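Sorting Out Sorting: How Dinddale Households Use Their Recycling Bins
Summer Project Report, Environmental Studies
Aug 14, 2019

Why we picked this topic

Our group wanted to know why so much recycling in Dinddale ends up in the landfill anyway. The town switched to single bins a few years ago, and everybody we knew had a different idea of what could go in them. Pizza boxes were the big argument! Half of our own group had been getting them wrong, so we figured we were in good company.

What we did

We spent most of July on a survey. We dropped 300 paper forms in mailboxes in two neighborhoods, Chong Hill and the streets behind the Skumen shopping plaza, and got 126 of them back. Our advisor had warned us to expect a lot fewer, so we were thrilled. The form had 20 household items on it, and people checked "bin," "trash" or "not sure" for each one. There was a blank space at the bottom for comments, and this ended up being our favorite part to read.

We also got to tour the Clurnura sorting plant. It is loud, it smells like old soda, and we would all go back tomorrow. The staff walked us along the belt and told us plastic bags are their worst headache - they wrap around the rollers and the whole line has to stop while they get cut out.

Back at school we typed up the forms in the big workroom on the second floor. Two people read each form separately and then we compared, which took forever but caught plenty of typing mistakes.

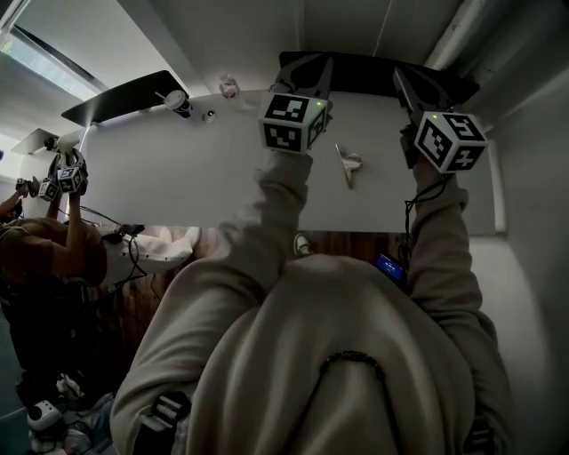 At the long white table, sleeves down and arms out.

What we found

People are really good at the easy stuff. Nearly everyone got soda cans and newspapers right. Yogurt cups and milk cartons were more mixed, and paper coffee cups fooled most people, including some who wrote that they were very sure.

The item with the most "not sure" checks was the black plastic takeout tray, with 39. The town flyer doesn't mention those trays at all, so we can't blame anyone. A few people wrote that they put things in the bin and hope for the best. We started calling those "hope items" and the name stuck.

The Chong Hill forms had slightly better scores overall, but the gap was small and we don't want to make too much of it.

Problems and next steps

People who care about recycling were probably more likely to send the form back, so our scores may look better than the town really is. Also, our drawing of a milk carton looked like a juice box, and three people wrote in to tell us so (fair enough).

Next year we would love to test a new flyer with pictures of the hope items on it and survey the same streets again. A draft is taped up outside the science office, with a pencil on a string for corrections.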